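Last updated July 14, 2018. If you pulled a copy before that, the `snow_depth` column was in mixed units and you should throw it away.

# mircombe-snow

Hand-measured snowfall totals from backyard observers in and near the Mircombe valley, lined up against what the Skolel forecast feed said would fall. 103 storms, one row per storm per observer.

I put this together because I kept reading that the Skolel feed "nails" our upslope events. Maybe it does. I couldn't find anyone who had checked, so I checked, and I'm less impressed than the people who say that.

## Files

- `storms.csv`: start and end time, storm type, notes
- `obs.csv`: observer totals, in inches
- `fcst.csv`: forecast totals pulled before each storm
- `join.py`: matches the two, prints a table, does nothing clever

## Columns in obs.csv

| column | meaning | how far I trust it |
|---|---|---|
| `storm_id` | key into `storms.csv` | fine |
| `site` | observer code | fine |
| `elev_ft` | site elevation, typed in by the observer | so-so |
| `total_in` | storm total snowfall | see below |
| `snow_depth` | depth on the ground at the end | so-so |
| `liquid_in` | melted water | poor, half of them are blank |
| `board` | `y` if a snow board was used | people say yes to this |

## Problems with the totals

Snowfall is hard to measure and most people do it badly, me included. Some observers clear the board every six hours. Some measure once, the next morning, after it has settled. A few clear it every hour during the good part, which pads the number. The file doesn't tell you who did what, because most of them couldn't tell me.

Wind makes it worse. The Skindell ridge sites get scoured whenever it turns northwest, and the "average of several spots" they report depends a lot on which spots. I would leave `SK` sites out of anything you plan to publish. Every site above 2000 feet over the valley floor is an `SK` site, so once you drop them you have no high-elevation data left. I don't have a fix for that.

There are 2 storms with totals I flat out don't believe. They are flagged `q=1` in `storms.csv` and `join.py` skips them unless you pass `--all`.

## About the forecasts

`fcst.csv` holds the last run before the first flakes. If you use an earlier run the scores drop fast, and I suspect the glowing reviews come from people looking at the run that came out once it was already snowing. That isn't forecasting.

The feed also gives a "confidence" from 0 to 100. I kept it in the file. I plotted it against the error and got a blob. If you find a use for it, show me the plot.

The Mudaliar correction (the downslope drying adjustment that gets passed around on the forums) is in `join.py` behind `--mudaliar`. It helps on the dry, shallow events and hurts on most of the others. The forum posts only ever show the dry, shallow events.

## What not to use this for

- Climate trends. The record is far too short.
- Ranking observers. Please don't.
- Deciding whether to drive over the pass.

## Running it

```
python join.py obs.csv fcst.csv --out table.csv
```

Needs Python 3 and pandas. It will complain about missing `liquid_in` values. Let it.

## Changes

- Fixed the unit mixup in `snow_depth`
- Dropped duplicate rows from the December storms
- Added the `q` flag

Corrections are welcome if they come with the original log sheet. "I remember it being more than that" will be closed.
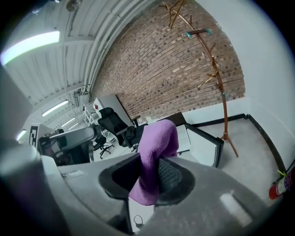 *Purple cloth, office.*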